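# Trilstead workcell fault

The **Trilstead workcell fault** was a coordination failure in a two-arm robot cell operated by the Trilstead laboratory. It led to a collision between the arms in August 2021 and to the discovery of a separate weakness in the way the cell's emergency stops were wired. No one was injured. The laboratory's report, completed on September 12, 2021, is often cited in its later training material on shared robot workspaces.

## Background

The Trilstead cell was built for research on household tasks such as sweeping, clearing and simple food preparation. Two jointed arms, each with its own controller and teach pendant, were mounted so that both could reach the same table. The table was divided into squares with blue tape. The squares helped operators place objects, and they matched a grid used by the planning software, known as Botel.

Botel did not move the arms directly. It issued reservations. Before entering a square, an arm had to hold the reservation for it, and the other arm was expected to stay out until the reservation was released. The method was chosen by Qusai Saab, who led software development for the cell, after an earlier system of fixed left and right halves proved too limiting for tasks in which one arm had to hold a tool while the other moved an object.

Reservations covered the gripper and the wrist. They did not cover the forearm or elbow, or any item being held. The original design notes state that held objects would be "small enough to ignore," a condition that was true of the first set of test objects but was not checked again when the set was enlarged.

## The collision

The fault occurred during a sweeping task. One arm was holding a dustpan by the handle and waiting for the second arm to finish placing an object in a nearby square. The second arm completed its movement and requested a release. The message was delayed by 300 milliseconds on the cell's network, and Botel treated the missing reply as a lost connection. It then restarted the reservation table from its last saved state.

The saved state was out of date. It showed both arms in their home positions, and Botel granted each of them a path through the same part of the table. The rim of the dustpan struck the wrist of the second arm and was pushed upward against it. The second arm's force limit stopped that arm at once. The first arm continued to press on the stationary wrist, as the load reading at its own joints had been adjusted for the weight of the tool and stayed below the limit.

Lorna Magbanua, the operator on duty, pressed the emergency stop on the nearest pendant. It belonged to the arm that had already stopped. The other arm kept moving until she reached the second pendant. The damage was limited to a cracked dustpan, a bent gripper finger and a misaligned wrist joint.

## Investigation

An internal review was carried out by Sawsan Azar and Gwilym Wogan. They replayed the logs of 137 earlier runs and found six in which Botel had restarted its reservation table without recording an error. In each of those runs the arms had been far enough apart that no contact took place.

The review named three causes:

- The restart procedure loaded a saved state without comparing it to the actual joint positions.
- The size of a held tool was left out of the reserved area.
- The time allowed for a reply was shorter than delays already present in the network records.

The emergency stops were treated as a separate finding. Each pendant had been installed according to the instructions for a single arm, and each worked as intended. The two stop circuits had never been joined. A label warning of this had been written during installation but was stored with the cell's paperwork. The reviewers considered the finding more serious than the collision itself, on the grounds that an operator under pressure will use the stop that is closest.

## Corrective measures

The stop circuits were joined through a safety relay so that either pendant would halt both arms. Elvira Arango, responsible for laboratory safety, required the connection to be tested from each pendant at the start of every working session. Work in the cell was suspended until the first such test had been recorded.

In Botel, a restart now places both arms in a hold condition. Motion resumes only after the software has read the joint positions of each arm and an operator has confirmed them. Tools are registered with their outer dimensions before use, and the reserved area is extended to include them. Forearms and elbows were brought into the calculation in a later version, which increased planning time by up to 400 milliseconds per movement.

The adjustment of force limits for tool weight was kept, with a lower ceiling. Azar argued for removing it entirely. Wogan's view was that removal would cause frequent false stops and lead operators to raise the base limit by hand. The report records both positions.

## Later use

The case was adopted as a teaching example at the Shboul training center, where it is presented together with a wiring exercise on linked stop circuits. Fivlow, a small supplier of cell-control software, later added a position check on restart to its own product and credited the Trilstead report in its release notes.

Some criticism has been directed at the report's narrow scope. It does not discuss cables or fixed equipment near the edge of the table, and it gives little attention to objects resting in squares that neither arm has reserved. Botel continues to treat such objects as part of the task plan, and an operator must enter their positions before a run.

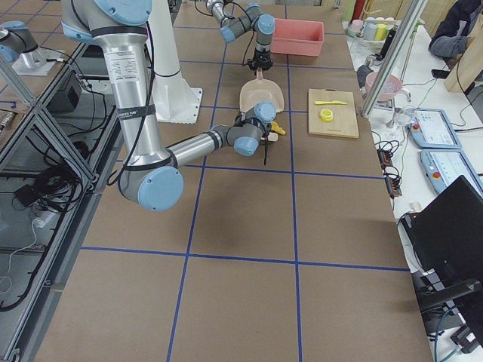
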